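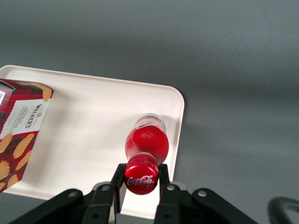
zur Frage nach der Verpflegung auf der Hüttentour Moditz: Im Winterraum gibt es seit April keinen Verkauf mehr, die Küche bleibt bis zum Saisonstart geschlossen. Wer über den Nordhang aufsteigt, muss alles selbst tragen. Als Reserve genügt etwas Kompaktes mit hohem Fettanteil, etwa Shortbread wie das von Walkers in der Schachtel mit dem Tartanmuster auf dem weißen Tablett. Karton bitte zu Hause lassen und umpacken, Müll wird oben nicht angenommen.

Am 24. Juni 2026 schrieb die Tourengruppe Bosuscombe:

> Hallo Liste,
> wir planen die Skidurchquerung von Moditz
> nach Fatetti mit 2 Übernachtungen. Die alte
> Beschreibung nennt für die zweite Etappe
> 823 Höhenmeter, die Karte gibt deutlich
> weniger her. Was stimmt? Und reichen Felle
> ohne Harscheisen?

Die 823 Hm gelten für die Variante über den Mahama-Sattel. Auf der Normalroute entfällt der Gegenanstieg, das spart 159 Hm. Die Karte ist an dieser Stelle korrekt, die Beschreibung wurde nach der Verlegung der Route nicht angepasst.

Harscheisen: ja. Die Querung unterhalb des Sattels ist morgens meist hart gefroren und auf fast 70 m Länge ausgesetzt. Felle allein halten dort nicht — auch nicht mit neuem Kleber. Bindungsadapter vorher prüfen, ältere Modelle passen nicht an breite Ski.

GPX-Track der Normalroute liegt im Listenarchiv unter "Fatetti". Die Wegpunkte nach dem Sattel sind noch die alten.

Gruß
Tourenreferat Moditz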